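Chapter 2
Green Claims and the Evidence Behind Them

A few years ago the town of Birkcombe asked its stores to stop handing out thin plastic bags. Most of them switched to paper by May, and the town newsletter called the change a success before anyone had measured much of anything. What had been counted was the number of stores that signed up. What shoppers wanted to know, presumably, was whether the town was now doing less harm, and a list of stores can't answer that.

This chapter is about the gap between those two questions. Packaging is a good place to study it, as nearly everyone has an opinion on packaging and few people have looked at where the opinion came from. Paper looks natural. It is brown, it tears, it will rot in a damp yard. None of this tells us how much water or fuel went into making it, or how many times it gets used before it is thrown out.

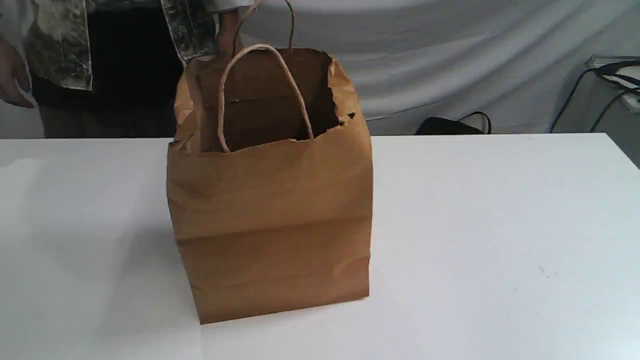 Candela Pastor, who studied the Birkcombe program, asked 231 households what they did with their bags after unpacking. Many said they reused them. When she asked for the last time they had done so, the answers got vague. Her report is careful on this point: people may reuse bags often and forget it, or they may be telling the interviewer what sounds good. A survey alone can't separate the two.

Compare the claim made by Amora, a grocery chain in nearby Vitidstead, that its customers "save up to 700 bags a year." Per person? Per family? Per store? And saved compared with what — last year, or some imagined shopper who takes a fresh bag for every item? The phrase "up to" deserves a hard look as well. A customer who saves no bags at all fits the claim perfectly.

We will return to Amora in Section 2.2. First we need a few terms: baseline, functional unit, and system boundary. They sound dull, and they are, but most weak claims fail on at least one of them.

Before reading on, find a green claim on something in your kitchen and write down exactly what it promises. Keep the note.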